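Call for Participants: Household Tidying Study

The Votine residence project in Udisville invites adults to take part in a study of how people put shelves and desks in order. Participants sort everyday belongings — books, soft toys, potted plants, pens — and decide where each should be kept.

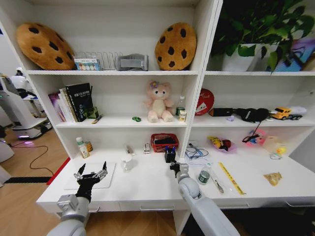
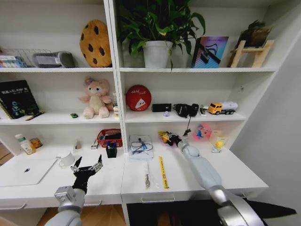
White shelving and desk, study room

Sessions last 79 minutes and are held in the morning, beginning in June. No experience is required. Applicants must be 18 or older and able to stand and reach overhead shelves. Each participant attends one session and completes a short written questionnaire afterward.

Applications should be addressed to Jarrah Bolger, Participant Office, Pomare Building, Room 791.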